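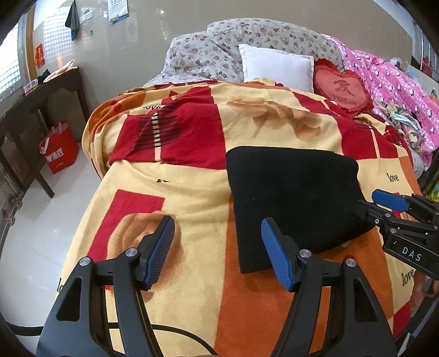
Dark laundry on a cream, red and orange blanket: every bit of thread shows.

Keeping Black Clothes Black (or Near Enough)

Black clothing is sold on the promise that it goes with everything. By the second month it goes with everything charcoal. I have lost 2 pairs of good trousers and one funeral-grade shirt to my own laundry habits, so take the following as the advice of a man who learned slowly.

Turn it inside out. Most of what we call fading is rubbing, and the rubbing may as well happen where the pockets are. Zip the zippers while you're at it. Do up the hooks on bras or wash them on some other day entirely.

Wash cold, short and with its own kind. My sister-in-law, Piyumi Sheikh, runs a dark load whenever she has 11 things to put in it, and refuses to discuss why not ten. Her blacks are blacker than mine.

Use liquid detergent. Powder can leave chalky streaks in a cold wash, and you will notice them at work, under the good lights, while talking to someone important. Use less than the cap suggests, too. The cap is optimistic.

Skip the towels. A towel in a dark load is a lint delivery service. The same goes for anything fleecy, anything new and fluffy, and the tissue you were sure you'd taken out of your pocket.

On vinegar: half a cup in the rinse helps clear out leftover soap. It will not bring back dye. Neither will coffee, which I tried on a sweater, and the sweater smelled like a diner until May.

Dry in the shade, or indoors on a rack. If you must tumble, use low heat and take things out while they're still a touch damp at the seams. Clean the lint filter first. You know the state it's in.

Getting the fluff off

A sticky roller is fine for the front door panic. For a proper job I like a damp rubber glove, stroked in one direction – it gathers hair and fuzz into little sausages you can pick up. Packing tape wrapped around the hand, sticky side out, does nearly as well and makes you look busy. Loose threads get snipped, never pulled. I pulled one once and took down a hem.

Fold black things on something smooth if you have the choice. I don't, as the bed is the only flat surface in our house without mail on it, so I go over each piece again before it hits the drawer.

When it's too late

Packet dye works well on cotton and poorly on polyester, and the stitching is often polyester, so expect a black shirt with gray seams. Call it contrast stitching. Ketill Stougaard, two doors down, has been getting compliments on his.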